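Grapadora

La grapadora es un utensilio manual o mecánico que sirve para unir hojas de papel u otros materiales delgados mediante una pieza de alambre metálico, llamada grapa, cuyos extremos atraviesan el material y se doblan por la cara opuesta. Es uno de los instrumentos más extendidos en oficinas, centros escolares y hogares. En algunos países de América se la conoce también como engrapadora, corchetera o abrochadora.

Etimología y denominaciones

El sustantivo deriva de «grapa», voz que designaba las piezas de hierro con los extremos doblados que se empleaban en la construcción para sujetar sillares o maderas. El traslado del término al ámbito de la papelería se produjo por analogía de forma. En México y buena parte de Centroamérica predomina «engrapadora»; en Chile, «corchetera», derivada de «corchete»; en Argentina, «abrochadora», a partir de «broche».

Historia

Antes de la difusión de la grapa metálica, los documentos se unían con cintas, hilo encerado, alfileres o lacre. El cosido a mano, habitual en notarías y archivos, ofrecía una gran resistencia pero exigía tiempo y cierta destreza.

Durante la segunda mitad del siglo XIX se patentaron en Europa y en los Estados Unidos distintos dispositivos destinados a insertar sujetadores de metal en el papel. Los primeros modelos admitían una única grapa, que debía colocarse a mano antes de cada uso, y en muchos casos requerían una segunda operación para doblar las patas. La incorporación de un depósito con varias grapas simplificó el manejo y permitió su adopción en las oficinas comerciales.

A lo largo del siglo XX se generalizaron las tiras de grapas encoladas, que se introducen en bloque, así como los mecanismos de apertura superior que facilitan la recarga. La sustitución parcial del acero estampado por materiales plásticos en la carcasa redujo el peso y abarató la fabricación.

Estructura y funcionamiento

Una grapadora de sobremesa consta, por lo general, de una base, un brazo superior articulado, un cargador y un yunque. El cargador aloja la tira de grapas, que un muelle empuja hacia el extremo delantero. Al presionar el brazo, una lámina de acero denominada percutor separa la primera grapa de la tira y la obliga a atravesar el papel. Las patas alcanzan entonces las acanaladuras del yunque, que las curvan.

En numerosos modelos el yunque es giratorio y ofrece dos posiciones. En la primera, las patas se doblan hacia el interior y la unión resulta permanente. En la segunda, se abren hacia fuera, de modo que la grapa puede retirarse con facilidad; esta modalidad, heredera del antiguo prendido con alfiler, ha caído en desuso, aunque muchos fabricantes la conservan.

Los atascos suelen deberse al empleo de grapas de medida inadecuada, a un exceso de hojas o a la deformación del percutor. La extracción de una grapa atascada se efectúa con el cargador abierto y con una herramienta fina, nunca con los dedos. 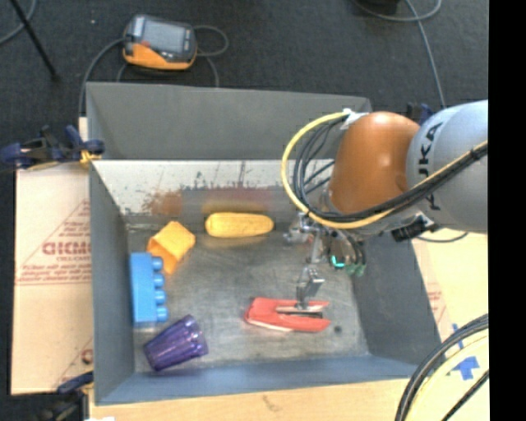
Grapadora de color rojo junto a otros objetos, entre ellos un vaso de plástico y juguetes, en un recipiente gris.

Tipos

La grapadora de sobremesa es la variante más común. Según el tamaño de la grapa y la fuerza de la palanca, su capacidad oscila entre unas pocas hojas y 25 o más. Los modelos de bolsillo utilizan grapas menores y se destinan a un uso ocasional.

La grapadora de tenaza se sostiene y acciona con una sola mano, y resulta habitual en comercios, lavanderías y servicios de mensajería, donde es preciso fijar etiquetas o resguardos. La de brazo largo permite alcanzar el centro de pliegos extensos y se emplea en la confección de folletos y cuadernillos cosidos por el lomo.

Las grapadoras eléctricas accionan el percutor mediante un motor o un electroimán cuando el papel alcanza un tope interior. Se encuentran también integradas en fotocopiadoras e impresoras de gran volumen, que grapan los juegos de copias a la salida.

La grapadora de tapicero, o pistola grapadora, carece de yunque: clava la grapa directamente en madera, cartón o tejido. Puede ser manual, eléctrica o neumática. Las grapadoras quirúrgicas, por su parte, constituyen un instrumental sanitario específico, esterilizado y sometido a una regulación propia.

Existen, por último, grapadoras sin grapas, que recortan una pequeña lengüeta en las hojas y la pliegan sobre sí misma. Su capacidad es reducida, pero el papel queda libre de metal.

Grapas y medidas

Las grapas se fabrican con alambre de acero, habitualmente galvanizado o cobreado. Su designación comercial suele constar de dos cifras separadas por una barra: la primera alude al calibre del alambre y la segunda, a la longitud de la pata en milímetros. Así, la grapa 24/6 presenta una pata de 6 milímetros y es una de las más vendidas para uso de oficina. Las patas de mayor longitud, como las de 11 milímetros, se reservan para legajos gruesos.

Conservación de documentos

El uso de grapas plantea inconvenientes en los archivos. En ambientes húmedos el acero se oxida y transmite al papel manchas pardas que debilitan las fibras, daño que no desaparece al retirar la pieza. Por ello, numerosos archivos recomiendan eliminar las grapas antes de depositar los expedientes y sustituirlas por carpetas o camisas de papel libre de ácido.

El archivo municipal de Vindavville llevó a cabo una campaña de esta naturaleza bajo la dirección del conservador Lutz Kleinschmidt. Se revisaron 2,561 expedientes del fondo Breathnach, formado en su mayor parte por correspondencia mercantil y recibos de almacén. El informe final distinguía entre la oxidación superficial de la grapa —sin consecuencias apreciables para el soporte— y la que había perforado la hoja. En los casos más graves se aplicaron refuerzos de papel japonés.

Coleccionismo

Las grapadoras antiguas son objeto de un coleccionismo modesto, centrado en los modelos de hierro fundido y en los que conservan el estuche original. El Museo del Escritorio de Ostura expone piezas procedentes de la donación de Abdul-Rahman Wumbei, entre ellas varias grapadoras de la desaparecida casa Serkine, reconocibles por la palanca curva y el esmalte negro. La sala se completa con perforadoras, sellos y prensas de copiar.

Véase también

Clip
Encuadernación
Perforadora de papel
Quitagrapas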